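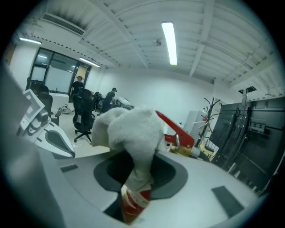 Figure 1. Textile blanc pelucheux et objet cylindrique rouge et blanc.

Sécurité domestique | Lecture : 2 min

3.2 Rangement des extincteurs dans les logements

L'enquête a porté sur 187 logements du quartier de Jornside, visités en mai. Dans 121 d'entre eux, l'extincteur se trouvait dans la cuisine ou dans un placard attenant - souvent derrière du linge ou des produits d'entretien. Les occupants interrogés citent d'abord le manque de place, puis l'aspect de l'appareil. Owino avait relevé les mêmes motifs à Dosdale, sur un échantillon plus restreint.

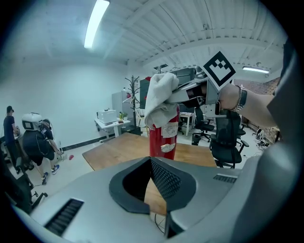 Figure 2. Extincteur debout sur un plateau en bois clair, partie haute enveloppée d'un tissu blanc.

Le temps d'accès a été mesuré de la porte du séjour jusqu'à la prise en main. Les appareils recouverts ou rangés derrière d'autres objets donnent les valeurs les plus dispersées. L'âge des occupants n'explique qu'une faible part de l'écart. Les logements sans extincteur sont traités en 3.3.

Contact : Chepkoech Owino | © Lumenitz | Haut de page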